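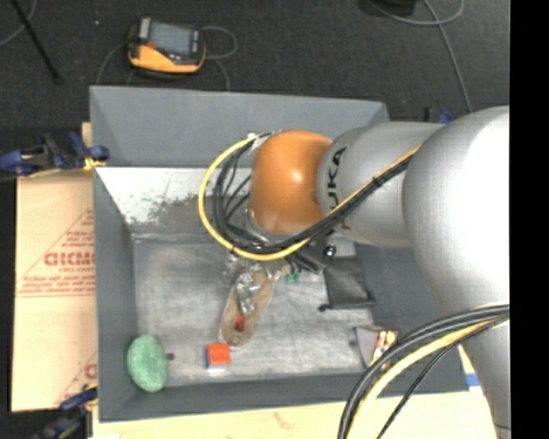
Ticket: invoice export drops rows
Status: open (reopened by customer)
Product: Trilton 12

Clodagh Lynch, 9:40
Exported the March invoices to CSV. The list on screen has 299 rows. The file has 271, so 28 are missing. No error, just a green check mark saying the export was complete.

Support (Usa Hemmin), 10:15
Hi Clodagh, please clear your browser cache and try again.

Clodagh Lynch, 10:32
Done, same 28 missing. I don't see how my cache would pick out the same rows every time, but fine, it's clear now.

Support (Usa Hemmin), 11:50
Thanks. Could you try a different browser? Large exports sometimes time out.

Clodagh Lynch, 12:20
Same result in 2 browsers. A timeout would lop off the end of the file, and these are scattered all through it. Every missing one is billed to Sikora, and that customer record has a line break in the address. Has anyone looked at that?

Support (Usa Hemmin), 2:05
Passed to Teresa Kołodziej in development. Marking as solved for now.

Clodagh Lynch, 2:11
Reopening. I took the line break out of a test copy and its invoice exported. I'd call that a cause - I wouldn't call it solved.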